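Teleoperating two arms for flower arranging – how many demos, and do I reset the table the same way every time?

2 min read

Raíssa Brito
I'm collecting demonstrations for a task where two arms pick artificial stems off a table and put them in a vase. I drive both arms by remote control. So far I have 300 episodes and the trained policy does fine on the tulips but often closes its fingers next to the thin stems. Before each episode I throw the flowers down any way they land. A colleague at Plendham says I should lay them in fixed spots first and add variety later. Who is right? Both views are from the same setup.

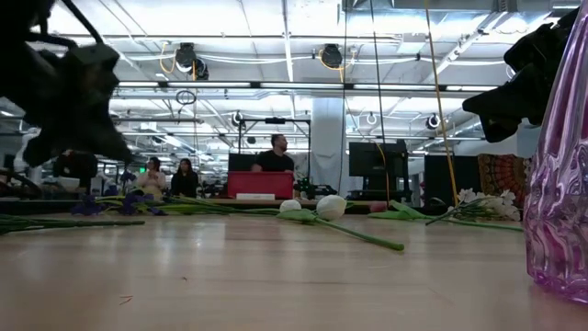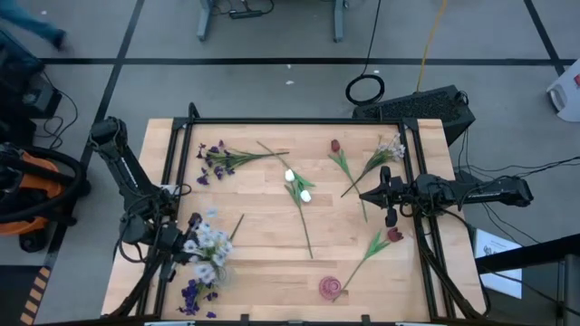
Replies

Jui-lin Tsang
Keep the random layout, but control how random it is. With stems crossing and pointing every way, you probably make a different choice each time about which one to take first and with which arm. The policy sees that as noise. Pick a rule and stick to it, for example left arm takes whatever is on the left half, nearest stem first.

For the thin stems, slow down just before you close the gripper. People driving by remote tend to rush that part and correct afterward, and the corrections end up in the data. I would throw out any episode where you missed a grasp more than once. We went up to 3000 episodes on a similar job at Usbridge, and cleaning the set helped more than the last thousand did.

Also check that you can see the fingertips from at least one view when they close. If you can't, the policy can't either.

Femer
Fixed spots worked for me. I only had one arm and one kind of flower though. Try 2 layouts and see.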